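Section 4. Planning Your Instrument Budget

1. Count practice sessions before you order. The Kandpal trainer is sized for 30 sessions per set of instruments.

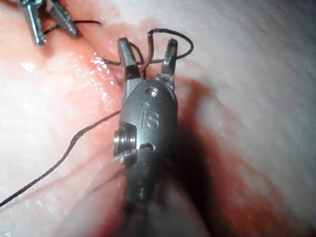
Thread is budgeted apart from instruments. Order it by the spool. Long trailing ends, like the black one running off to the left, use it up quickly.

2. List pads as a separate line.

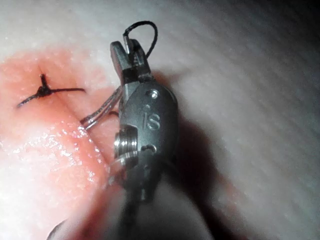 3. Price spare graspers in pairs - Kornent does not sell singles. 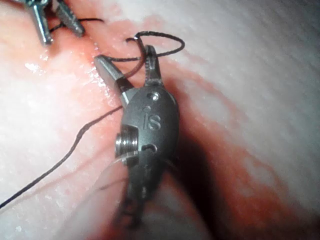

Grasper with jaws open, suture looped above.

Caution: Do not mix needle sizes in one order.

4. Send the total to Eldana Lemma at Grastham by November.
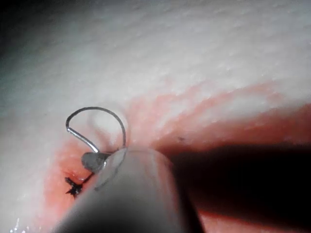
Curved needle and knotted thread at the pad.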